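Can I freeze homemade peanut sauce, or will it split on me?

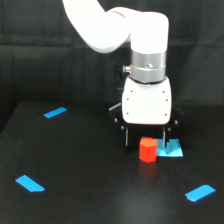 Posted by Mared Lewis, 6/29/18

Hi all! I finally gave up on jarred peanut sauce (the last one I bought was basically sugar with a peanut waved over it) and started making my own. It's so much better, and my kids will now eat broccoli if I pour enough of it on top, so I'm never going back.

My trouble is quantity. The recipe I use makes a big batch, and it's written for a restaurant-size can of coconut milk, so I can't really cut it down without having half a can of coconut milk sitting in the fridge making me feel guilty. We use it over noodles one night, then as a dip, and then there's still a good bit left and everybody is tired of it.

What goes in: natural peanut butter, coconut milk, soy sauce, lime juice, brown sugar, grated ginger, garlic and a squirt of chili sauce. I warm it all in a saucepan and whisk until it's smooth. No cornstarch or anything like that.

I tried freezing some back in February in an old yogurt tub. When I thawed it there was oil on top and grainy stuff underneath, and I panicked and threw it out. Was it really ruined? Should I leave something out and add it later? And does anybody have a container they like? I'd love to be able to pull out just enough for 2 people.

Thanks!!

Grovetti

Oh no, you threw it out! It was probably fine. Coconut milk separates when you freeze it, pretty much always, and natural peanut butter likes to separate even when it's just sitting in the cupboard minding its own business. Put the two together and of course it looks scary when it thaws.

I freeze mine all the time. Let it thaw in the fridge overnight, scrape it into a small pan, add a splash of warm water and whisk it over low heat. It looks awful for a minute and then it comes back together. If it's still grainy I hit it with the stick blender and that fixes it. Don't let it boil, though. I got distracted by a phone call once and boiled mine, and it went oily and stayed that way no matter what I did.

I do hold back the lime juice and put it in when I reheat. Frozen lime tastes kind of flat to me (my husband says he can't tell, but he also puts ketchup on rice, so). The garlic gets a little stronger in the freezer, so if you're heavy-handed like me maybe go down a clove.

For portions I use a silicone muffin pan. Fill the cups, freeze until they're hard, pop them out and put them in a zip bag with the air squeezed out. Two pucks does noodles for both of us. Write on the bag what it is! I thawed a bag of gravy once thinking it was peanut sauce, and that was a strange stir fry.

I try to use it up in a couple of months. It's safe after that but it starts tasting like freezer.

Hou

just use the regular peanut butter, the no-stir kind. doesn't split nearly as bad. a little sweeter so use less sugar

Stavby

I'm going to be the odd one out and say don't freeze the finished sauce. I mix everything except the coconut milk into a thick paste and freeze that in an ice cube tray. It stays smooth and takes up hardly any room. When I want sauce I melt a few cubes in a pan and stir in coconut milk until it's as thin as I like.

Yes, you still have to open a can, but you can freeze leftover coconut milk by itself in another tray and melt some of each. It'll look curdled when it thaws, just whisk it. The paste is also really good thinned with hot water and a bit of rice vinegar if you're out of coconut milk altogether, and I've spread it on chicken thighs before baking them.

One warning, the tray will smell like garlic forever. Get a cheap one and keep it for this, or your iced tea is going to be very interesting.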